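Home > Kitchen & Laundry > Cleaning Cloths

Folding, Washing and Storing Microfiber Towels

Posted June 2, 2019 in Cleaning Cloths

Microfiber towels fail early for two reasons: heat and lint. Both are laundry problems. A towel that has stopped picking up water can often be recovered with a change in how it is washed, and one that is stored flat and folded the same way every time will stay usable longer than one stuffed in a drawer. The notes below cover terry-type towels in the common 16 x 16 inch size. Larger drying towels are handled the same way but need one more fold.

Sorting before the wash

Keep microfiber out of loads that contain cotton. The split fibers hold cotton lint, and a towel full of lint leaves streaks on glass and dark counters. Sort by use as well as by material. Towels used on counters and tables go in one load, and towels used on floors, stovetops or anything greasy go in another. If the household has only one color, mark a corner of the floor towels with a laundry pen.

Shake each towel out over a trash can first. Crumbs and grit that stay in the pile will scratch a polished surface on the next use.

Washing

Use warm water, no hotter than 105 degrees F, and a liquid detergent with no added softener. Half the usual dose is enough for a load of 20 towels. Fabric softener coats the fibers and should never be used. Chlorine bleach weakens them and fades the color. If a load comes out feeling slick or waxy, run it again with no detergent and an extra rinse.

For towels that have already been washed with softener, soak for 2 hours in warm water with a small amount of plain liquid detergent, then rinse until the water runs clear. One soak usually restores most of the absorbency. A second soak is worth trying. A third is not.

Drying

Tumble on the lowest heat or on air only. Do not use dryer sheets. Clean the lint screen before the load goes in. Line drying works, but the pile dries stiff in still air; a few minutes of tumbling without heat will loosen it. Towels must be fully dry before they are folded, and the thick edge seam is the last part to dry, so check there.

Folding to a strip

The usual quarter fold gives a square pad with eight working faces. It is good for wiping. It is less good for storage in a narrow drawer or a caddy, where a long strip takes less depth and can be pulled out without disturbing the ones beside it.

To fold a strip, lay the towel flat on a hard, clean table and smooth it from the center outward. Bring the near edge up to the far edge. Press along the fold with the side of the hand. Bring the folded edge up once more, so that the towel is a quarter of its original depth and its full original width. Square the ends by tapping them against a ruler or the back of a tray.

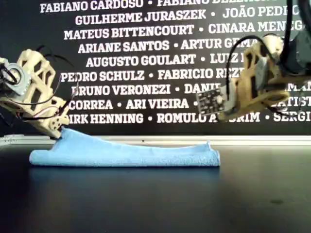
Terry pile grips itself, and pushing on one end of a finished strip raises a ridge there instead of sliding the whole towel along. Move a strip by lifting it from underneath near the middle, or slide a thin cutting board under it. If an end does bunch, hold the opposite end down and draw the bunched end outward until it lies flat. Do not try to press the ridge down from above. The layers shift against each other and the strip comes out wider at one end.

A glossy tabletop is convenient for this work because the towel slides easily while it is being squared, but it also shows every smudge. Wipe the table before folding and let it dry. A laminate counter or an ironing board with the cover pulled tight will serve as well. Avoid folding on a bed or sofa. The surface gives, and the folds come out uneven.

Storing

Stand the strips on their long edges in a drawer, folds up, with a divider at each end. The Foltness drawer divider, trimmed to depth with a fine saw, fits most kitchen drawers. The Porlow caddy is narrower and needs the strip folded in half once across its length. In either case leave a finger's width of free space in the row. A tightly packed row flattens the pile and makes it hard to remove one towel without lifting its neighbors.

Keep the drawer closed. Open shelving over a stove is a poor location, as airborne grease settles on the top towel and is carried to the next surface it touches. Under-sink storage is acceptable if the cabinet is dry. Check for damp in January, when cold pipes may sweat.

When to retire a towel

Test absorbency with a tablespoon of water on a level countertop. Lay the towel over it, wait a few seconds and lift straight up. If most of the water is still on the counter after a softener-stripping soak, move the towel to floor use. Towels with melted or hard patches have been overheated and should be kept off glass, paint and polished stone. Cut them in half for shop rags. The cut edges will shed a little in the first wash, so wash them alone.

Filed under: Laundry, Folding, Drawer Storage

Related tips
Removing Wax Buildup from a Dark Tabletop
Marchand Rolling Cart: Fitting the Lower Shelf
Cleaning the Lint Duct on a Stacked Dryer
Nirnby Flat Mop Pads: Wash Temperatures
Dish Towels: Linen or Cotton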